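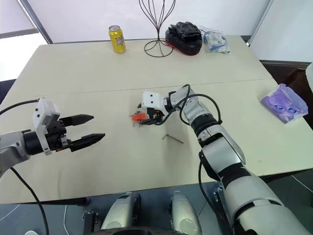
Photo: Marisol Barajas / Vomunetti

Resow two-arm bench unit

Product overview

The Resow is a two-arm bench robot for small-parts handling, sorting and putting away. It is made by Vomunetti and sold to repair shops, tool rooms and training labs. We also get a lot of questions from people who want one for the house, so this page covers both.

What it does on the shop floor

The Resow is at its best with jobs that happen on one flat surface within reach of both arms. Typical work:

Returning hand tools to a tray or holder
Sorting mixed small parts into bins
Picking hex keys, bits and sockets off the bench at end of shift
Holding a part still with one arm while the other works on it

Hex keys are a good test of where the machine stands. A loose key on a table is thin, bent and close to the surface, so the fingers have to come down at the right angle and close without pushing the key away. The Resow can be set up to do this with standard L-shaped keys. Sliding a key back into a folding or clip-style holder is harder. Both arms are needed, and the holder has to be gripped so that the open slot stays clear. Plan on a person checking this step.

What it does at home

Less. It can clear light items off a table – cans, tissue packs, small boxes – and put them in a bin or basket. Soft and crumpled things slow it down. Clear plastic bags are the most common cause of a missed pick, both because they are hard to see and because they fold when the fingers touch them. We do not sell the Resow for laundry, dishes or cooking, and we do not expect to this year.

If you want a machine that will tidy a house without help, it is too early to buy this one for that job. If you want one that will keep a single workbench in order with someone nearby, it is ready.

Specifications

Arms: 2
Gripper: two-finger, tapered black fingers on the left arm
Working payload, each arm: 700 g
Supply cable length: 5 m
Controller: Fu, included
Mounting: floor-standing, placed at the front edge of the table

Table and lighting

Use a plain, light-colored surface with no gloss. Two tables pushed together will work as long as the tops are level. A raised seam can catch a thin part when the arm slides it. Side light from a window is fine, but direct sun on bare metal parts causes missed picks.

In the box

Robot with both arms fitted
Fu controller and power cable
One spare pair of fingers
Printed setup guide

Teaching a new task

New tasks are taught by guiding the arms through the job by hand. Most bench tasks need 22 good runs before the unit will attempt them alone. Change the position of the parts between runs. If you always leave the key in the same spot, the robot will only learn that spot.

Ordering and support

The Resow ships from our Graradton warehouse. On-site setup can be added at checkout. For questions about a particular task, write to Marisol Barajas in applications and include a short video of a person doing the job on your own bench.

Page updated 15 February 2026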